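4.2 Laundry, or the last ten minutes of the evening

Our report concerns how people put clothes away when they would prefer to be doing something else. The dishwashing section (4.1) had plenty of published work to lean on. Folding has less, and most of what we read in preparation assumed a table, good light and a person who cares. Our survey suggested otherwise. Of the 417 students in the Mirnstead residence who answered, 26 owned a surface they used only for folding. Most of the rest use the bed.

We therefore gave up on the table in October and did all the remaining trials on a bed-height surface. This was a setback for my back and an improvement for the report. A bed is wide, it is soft, and it moves when you lean on it. It also collects things. Participants in the Jastby trials folded politely around phones, chargers and one sandwich, and only a few thought to clear the space first.

The cover was its own problem. During the first round it traveled along with whatever shirt was being pulled, so a participant could finish with a neat shirt and a wrecked bed. Pei-shan Chiu proposed clips, I proposed ignoring it, and the clips won. 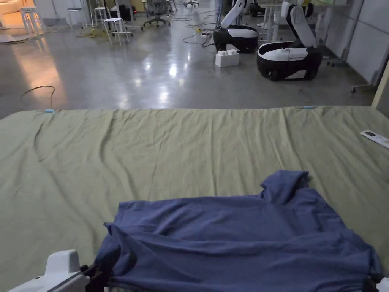 Figure 7. Crumpled navy T-shirt on the olive-green cover. Light-blue clips at the far edge; remote control at right.

T-shirts went in as they would come out of a basket, which is to say crumpled. We scored three stages: finding the shoulders, flattening the body, and making the first fold. Flattening ate most of the time. Sleeves were the usual culprit -- a short one that ends up underneath leaves a lump that no amount of patting will fix, though patting remained the most popular method by a wide margin.

The clips did help. The cover still wrinkled, but it stayed where we had put it, and we stopped having to remake the bed between runs. We had planned 700 folds under the Arkden scoring sheet and completed 200, a shortfall discussed in section 6 with as much dignity as we could manage.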